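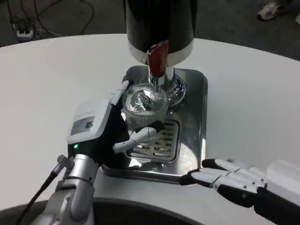
Figure 3. Tap-type dispenser on a steel base plate.

4.2 Residue at the outlet

Cleaning schedules for self-service drink dispensers are usually written for the reservoir, and the outlet is treated as part of the same job. Our swab results do not support this. Across the 46 units sampled at the Skorkness and Flustasau sites, sugar residue at the outlet was poorly related to residue on the reservoir wall, and the two surfaces should be scored separately. The lever-operated type (Figure 3) has a red handle mounted over a chrome spout, with a chrome column base below it made up of stacked, ridged rings. Ridged parts of this kind were swabbed along the grooves as well as across them, following the procedure in Section 3.1. Smooth parts were swabbed in one direction only.

A total of 2404 swabs were taken, of which 409 were excluded before analysis. Most exclusions were for missing time stamps; the rest came from units that had been wiped by site staff between the first and second swab. We did not try to correct for wiping. Excluded swabs were more common at Flustasau, where the dispensers stand in an open dining area and staff pass them often, and the site comparison in Section 4.4 should be read with this in mind.

Residue was graded on the five-step scale proposed by Nurmi and Ticona, with one change. Their step two combines "film" and "tack," which our graders found hard to apply to polished metal. A thin film on a reflective surface is easy to see at a low angle but may not be felt at all, while a tacky patch can be nearly invisible. We split the step into 2a (seen, not felt) and 2b (felt, seen or not). Agreement between the two graders, Flores and Wan, was better after the split for metal surfaces and did not change for plastic ones.

Base plates gave the most uneven scores of any part. Drips collect at the foot of the column and spread outward, so a single swab path across the plate can meet both clean and heavily soiled areas. We used four paths per plate and kept the highest grade. This choice raises plate scores compared with an average – it was made because the cleaning decision at both sites depends on the worst area found.

Time since last cleaning had less effect than expected. Outlets graded 3 or above were found up to 200 minutes after cleaning, but also on units cleaned within the hour. Drink type explained more of the spread. Syrup-based drinks left tack at the spout and on the underside of the lever, and unsweetened tea left film only. The Kustar detergent used at Skorkness removed both when applied with a brush. Applied with a cloth, it removed film but left tack in the grooves of ridged parts, and these were still graded 2b on the second swab.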